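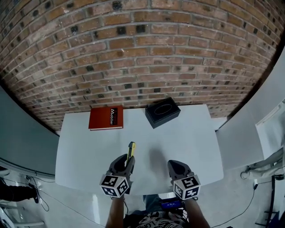
3 min read

Niklow is a method for teaching two-armed robots to handle tools by recording people instead of robots. A person holds a gripper in each hand and carries out a task at a table while a camera at head height records the work. The recordings are used to train a control policy, which is then run on a robot with matching grippers. The method was developed at the Østergaard laboratory in Arnport and is mostly used for small hand tools, such as utility knives, and for everyday items such as books and boxes.

Equipment

Each handheld gripper has two fingers and carries a white cube printed with black-and-white fiducial markers. The cube has markers on more than one side so that at least one pattern stays in view when the wrist turns. Software finds the markers in each video image and works out the position and angle of the gripper. No motion capture room is needed. The operator's forearms are usually bare, and the arms are masked out of the images before training so that the policy does not learn to depend on them.

Recording

A session begins with a short calibration, in which both grippers are held over the table and turned slowly. The operator then repeats one task many times, with the objects moved between attempts. The original data set, called Tivex, holds 2,000 demonstrations of 46 tasks. Of these tasks, 19 need both hands at once, for example passing a tool from one gripper to the other. The rest can be done with one hand while the other waits over the table.

Training

The policy takes in head camera images and the recent positions of both grippers. It predicts a short series of gripper movements, along with how far the fingers should open. Positions are given relative to the current gripper position, which lets the same policy run on robots mounted at different heights.

Results and limits

In the first published tests, policies trained on Tivex did well at picking up and placing rigid objects. Handing over thin tools was harder. Most failures came from a poor first grip, after which the tool turned between the fingers. Tracking also suffers when one gripper passes in front of the other and hides its cube. A later version of the software fills such gaps by interpolation if they are short and discards the demonstration if they last longer than 2 seconds.

The method does not record force. Tasks that depend on pressure, such as cutting, are left out of Tivex, and knives appear in it only as objects to be picked up, passed and put down.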